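The corner where people wait

Every office I have worked in has one corner with two armchairs and a little table, and every office treats it badly. At Clerari, where I rented a desk until November, the coffee machine had a cleaning schedule and the printer had one too. The armchairs had only hope. People sat there for 27 minutes before an interview and looked at old cups.

I believe this corner deserves more care than the meeting room. A visitor sees it first, and has nothing else to look at.
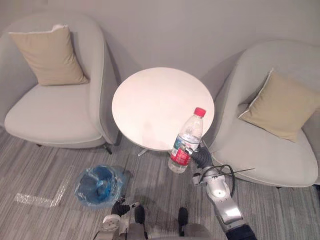 Two grey armchairs, one bare white table, and a plastic bottle that does not live on it.

My opinion about the table is strict. It should be bare. Some colleagues prefer magazines or a bowl of mints, and at Lemaire they even had a plant, which I watered although it was not my duty. But a small round table is full very quickly. Put two mugs and one folder on it and the guest must hold his own coat. I also find that one clean surface makes people a little ashamed to leave a bottle behind, and this shame is useful.

The cushion is another matter. I would keep one, in a plain colour such as beige, standing upright on the seat. More than one and the guest does not know where to put them. 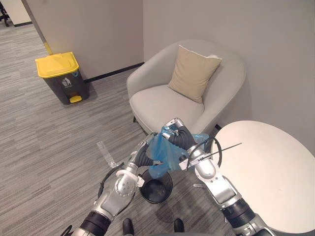 Issue 13

Then we come to the rubbish bin, my favourite subject. A small black bin on the carpet is enough for such a corner, if it has a bag in it. I like a thin blue bag that you can see through a bit. Putting it in is a job for two hands, one on each side of the opening, and it always comes out of the packet wrinkled. Please do not leave it like this, hanging loose above the rim. Fold the edge over the rim properly.

A bigger bin with a coloured lid can stand by the wall for the rest of the floor. I know many managers think one bin is cheaper. Maybe it is, but a guest will not cross a strange office with an apple core in his fingers.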